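Small Repairs and Cleaning at Home: Old Plaster Walls

Many readers wrote to me after the page about window putty, and they asked the same thing: what to do with old plaster that has fine cracks everywhere. I am not a professional plasterer. I have repaired the walls in two houses, the first one in Runthorpe, and I write here only what I have tried with my own hands.

Before you buy any filler, knock on the wall with your knuckles. Good plaster gives a short, hard sound. Where it sounds hollow, it has separated from the wall behind, and filler will not help you. Mark such places with a pencil and leave them for a person with experience. In my hallway I found 2 of them and I paid Attila Farkas to do both.

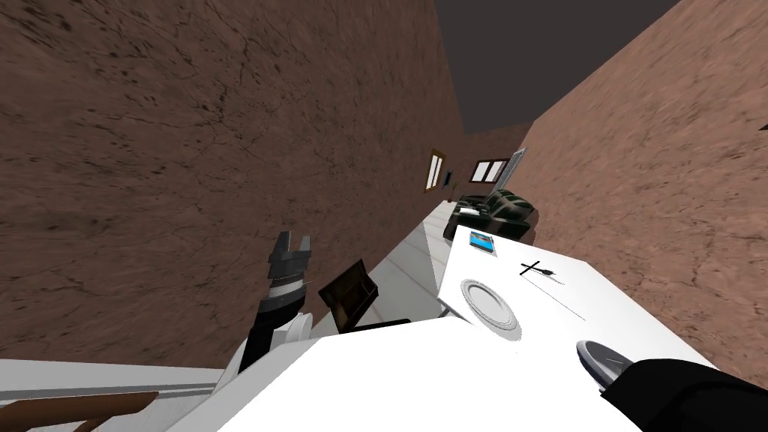

Fine cracks are opened a little before they are filled. I use the corner of an old scraper and make a small V along the crack, then I brush out the dust and wet the place with a plant sprayer. When a whole room has brown walls with a cracked, mottled surface, like these, you must first decide if you want it smooth at all. With a black leather sofa at the far end and a small framed picture on the wall, I would keep the old look and fill only the cracks where a fingernail can enter. Shanthi Barua, who reads this page from Zosthorpe, does the same and then puts one coat of matte sealer.

If you want it smooth, it is more work. Take all furniture out or push it to the middle and cover it well. Fill, let it dry until the color is the same everywhere, and sand with a block. I finish with 800 paper, but only near the door frame, where the hand often touches the wall. For the rest a medium paper is enough.

Mixing the filler

Put the water first and the powder after. Sprinkle the powder slowly until it stands a little above the water, wait until it becomes dark, and then stir. Make small amounts. My mix stays soft for 14 minutes, in a warm room less. A wide bowl is better for me than a bucket, for the knife reaches every side and no dry powder hides in a corner. 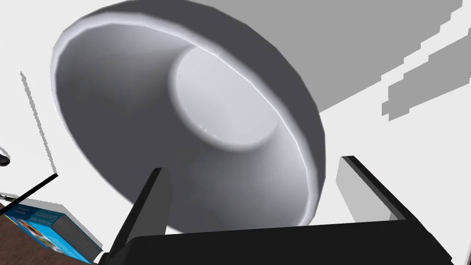
A large white bowl with a round opening and sloping sides.

Do not wash the bowl in the kitchen sink, the plaster will go hard in the pipe. Wipe it with newspaper, let the rest dry and knock it out over the trash. A bowl which was used for filler should not go back to food.

Questions from readers

Dorottya Tóth asks if she can paint the next morning. I would wait longer, mostly in winter. Put your palm on the repair, and if it feels colder than the wall beside it, there is still water inside.

Kristof Dierckx wants to know how to clean old plaster without paint. Use a dry soft brush from top to bottom. Please do not use a wet sponge, it makes brown rings.

Next time I will write about doors that stick in April.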